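Planner returns no valid grasp near the bin walls

Peter Hudec
I am using Vosero for grasp planning with a KUKA arm and a gray bin. In the middle of the bin everything is fine. When the remaining objects are gathered along one side, the planner samples 300 grasp candidates and all of them are rejected as "in collision". I raised the number to 3000, with the same result, only slower. The bin walls are sloping, but in my planning scene I made them as vertical boxes. The gripper mesh has a padding of 30 mm, which I copied from an older project in August. 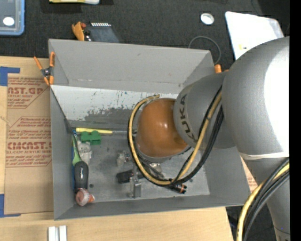

Can I give the gripper a different padding than the rest of the arm?
Padding is set per link in the robot configuration file, so the fingers can have a small value while the arm links keep the large one.

Manouchehr Nikzad
Your padding is too big for this task. With 30 mm on every side, the fingers can never come between an object and the wall. I would try 3 mm on the fingers and leave the arm as it is. Please also replace the boxes with a mesh of the real bin. If the wall is sloping and your model is vertical, the planner is solving a different bin — then you get false collisions on one height and missed collisions on another.

Also check how the hoses and cables are modeled. In our cell I use one capsule for them, attached to the wrist link, and I limit the last joint.

Prernodari
I had the same message and increased the candidates, it helped for me. Maybe update the version also.

Peter Hudec
Thank you both. With the smaller finger padding and the bin mesh I now get 23 valid candidates from 300. The cables I did not model yet.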